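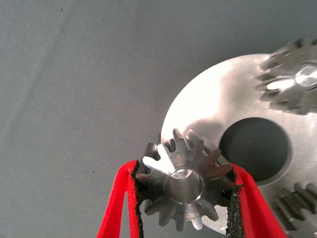

Small steel bevel gear, toothed face toward the viewer.

Checking a Small Bevel Gear Before You Refit It
By Malcolm Garside

Most of the small bevel gears that come across my bench are fine. They get replaced anyway because the gearbox was noisy, and then the noise is still there with the new gear in. Ten minutes of looking will usually tell you whether the gear is the problem. I use this routine on right-angle drives from hand tools and small shop machines.

You will need a stiff nylon brush, solvent, lint-free rags, a strong lamp, a 5x loupe and a fine India stone.

Clean it first
Brush from the wide end of each tooth toward the bore so the dirt comes out of the narrow end of the gap. Old grease packs in hard there. Wipe out the bore with a twist of rag and let everything dry.

Look at the teeth
Put the lamp low and to one side, then turn the gear slowly. Each flank should flash as it comes around. A bright line on one flank is only a reflection if it moves when you turn the gear. If it stays put, get the loupe on it. You are looking for pits, a rolled edge or a chip at the tip. Blunt, square tips are normal on many of these gears. Tips worn to a point are not, and that gear is finished.

Look at the bore
It should be smooth all the way through. Light scratches running lengthwise come from pulling the gear off the shaft and do no harm. Rings around the inside mean it has been spinning on the shaft – measure both before you go further.

Clean up burrs
Two or three light strokes with the stone, on the edge only. Never stone the working face of a tooth. Wipe again afterward, as grit left in the teeth will wear the mating gear too.

Refit
Oil the bore, slide the gear on square and mesh it by hand. Turn it through several full revolutions before tightening anything. A tight spot that comes back once per turn of the gear points to a bent shaft or a damaged tooth. Set the backlash with the original shims if you still have them, then grease and close up.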